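그릇을 겹치는 두 팔, 실패를 버리지 않는 학습법

그릇을 포개는 일은 사람에게는 설거지 끝의 손버릇에 가깝다. 로봇에게는 사정이 다르다. 그릇 가장자리는 얇고 둥글며, 집게가 닿는 각도가 조금만 틀어져도 그릇은 옆으로 밀려난다. 한 번 밀려난 그릇은 처음 계획한 자리에 있지 않으므로, 그다음 동작도 전부 어긋난다.

로봇 조작 연구팀 하브테(Habte)가 지난 6월부터 매달린 과제가 이것이다. 팀은 탁자 위에 흩어진 그릇을 두 개의 로봇 팔로 집어 한곳에 쌓게 하고, 그 과정에서 나온 실패 기록을 학습에 다시 쓰는 방법을 시험했다. 방법의 이름은 니블로(Nivlow)다.

지금까지 이런 작업을 가르치는 흔한 방식은 모방 학습이었다. 사람이 원격으로 팔을 움직여 시범을 보이고, 그 궤적을 모아 신경망이 따라 하게 한다. 이때 실패한 시범은 대개 지운다. 그릇을 놓쳤거나, 두 팔이 서로 길을 막았거나, 쌓다가 무너뜨린 기록은 데이터에서 빠진다. 모델은 잘된 장면만 보고 배우고, 막상 일이 틀어지면 어떻게 해야 할지 배운 적이 없는 상태가 된다.

연구를 이끄는 나빌라 슴비링은 그 점이 늘 걸렸다고 했다. 시범을 맡은 사람들은 그릇을 놓치면 곧바로 다시 잡았는데, 그 다시 잡는 동작이 기록에서 통째로 사라지고 있었다. 그는 정리 기준을 바꿨다. 시범 506건을 모으되 실패가 섞인 것도 남기고, 각 기록을 짧은 구간으로 잘라 구간마다 상태가 나아졌는지 나빠졌는지를 표시했다.

표시는 사람이 전부 하지 않는다. 먼저 시범 가운데 30건에만 사람이 직접 구간을 나누고 점수를 매긴다. 이 기록으로 작은 평가 모델을 훈련하고, 나머지는 평가 모델이 맡는다. 점수가 떨어진 구간은 따라 할 동작에서 빼되, 그 구간이 끝난 시점의 상태는 남긴다. 그 상태에서 사람이 어떻게 빠져나왔는지가 다음 구간에 담겨 있다. 니블로가 배우는 것은 그 회복 동작이다.

실험대 구성은 단순한 편이다. 나무 탁자 위에 검은 알루미늄 프레임을 두르고, 좌우에 팔을 하나씩 마주 보게 달았다. 그릇은 흰색과 검은색, 옅은 민트색, 복숭아빛이 도는 주황색 등 색이 제각각이다.

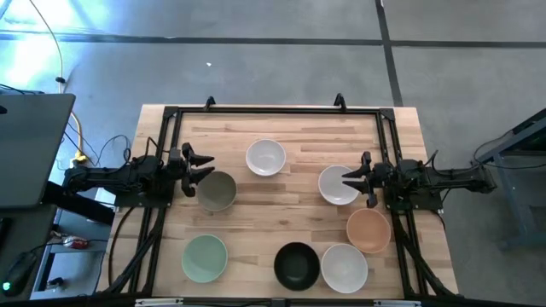 그릇 쌓기로는 회복 능력을 말하기에 부족하다는 것이 로하니 스티아완의 의견이다. 그릇은 미끄러져도 탁자 위에 남지만, 물이 담긴 컵이나 봉지에 든 가루는 한 번 쏟으면 되돌릴 동작 자체가 없다. 되돌릴 수 있는 실패만 모아 놓고 회복을 배웠다고 하면 범위가 지나치게 넓어진다고 그는 지적했다.

슴비링은 이 지적을 대체로 받아들인다. 팀의 보고서도 적용 범위를 ‘물체의 상태가 보존되는 실패’로 좁혀 적었다. 엎지름이나 파손은 다루지 않았고, 당분간 다룰 계획도 없다고 한다.

평가는 같은 조건에서 두 모델을 비교하는 식으로 진행됐다. 하나는 성공한 시범만으로 훈련한 기준 모델이고, 다른 하나는 니블로로 훈련한 모델이다. 각각 100회씩 시도했고, 매번 그릇의 처음 위치를 바꿨다. 시도 도중에 사람이 손을 대지 않았고, 정해진 시간 안에 모든 그릇이 한 더미로 쌓여야 성공으로 쳤다.

아무 문제 없이 첫 동작부터 끝까지 이어진 시도에서는 두 모델의 차이가 거의 없었다. 갈린 것은 중간에 그릇이 밀리거나 기울어진 경우였다. 기준 모델은 그릇이 있던 자리로 집게를 계속 내리는 일이 잦았다. 빈자리를 집고 들어 올린 뒤, 그릇을 든 것처럼 다음 단계로 넘어가기도 했다. 니블로 모델은 같은 상황에서 팔을 조금 들어 물러났다가 그릇의 새 위치로 접근하는 동작을 자주 보였다.

두 팔의 역할 분담에서도 변화가 있었다. 한쪽 팔에서 먼 그릇을 무리하게 집으려다 실패하면, 반대쪽 팔이 이어받는 경우가 생겼다. 시범자들이 가끔 보였던 동작이다. 데이터를 정리한 추우진은 이 동작이 실패 직후 구간에 몰려 있었다고 설명했다. 예전 기준으로 걸렀다면 훈련 데이터에는 거의 남지 않았을 장면이라는 것이다.

나빠진 점도 있다. 니블로 모델은 평균적으로 느리다. 문제가 없는데도 그릇 앞에서 팔을 물렸다가 다시 다가가는 일이 있다. 팀은 평가 모델이 정상적인 감속 구간까지 ‘나빠짐’으로 표시한 탓으로 본다. 집게가 그릇 테두리에 닿기 직전에는 사람도 속도를 줄이는데, 평가 모델은 이를 머뭇거림과 잘 구별하지 못했다. 구간 길이를 늘리면 오판은 줄지만, 짧은 실패를 놓친다. 적당한 길이는 아직 손으로 맞춘다.

그릇의 색도 변수였다. 훈련 초기에는 나무 탁자와 밝기가 비슷한 그릇에서 위치 추정이 흔들렸다. 팀은 조명을 바꾼 시범을 더 넣어 이 문제를 줄였지만, 창으로 들어온 빛이 탁자에 직접 떨어지는 오후 4시 무렵의 기록은 지금도 따로 분류해 둔다.

다른 연구실에서도 쓸 수 있을지는 확인이 덜 됐다. 칸소프(Kanthorpe)에서 타루시 나바라트남이 같은 방법을 수건 접기에 적용하고 있다. 천은 실패한 상태의 모양이 너무 다양해 30건의 표시로는 평가 모델이 제대로 훈련되지 않았다고 한다. 나바라트남은 사람이 표시하는 분량을 늘리는 대신, 접힌 모서리의 위치만 따로 뽑아 점수에 넣는 쪽을 시험 중이다. 결과는 아직 나오지 않았다.

하브테는 다음 단계로 그릇과 접시를 섞은 과제를 준비하고 있다. 접시는 집게가 파고들 틈이 좁아, 한 팔이 가장자리를 눌러 들어 올리고 다른 팔이 받는 식의 협동이 필요하다. 시범 수집은 이미 시작했다. 실패가 섞인 기록은 이번에도 지우지 않고, 구간 표시에 ‘판단 보류’ 항목을 새로 넣었다. 사람끼리도 의견이 갈리는 구간을 억지로 둘 중 하나로 나누지 않으려는 것이다.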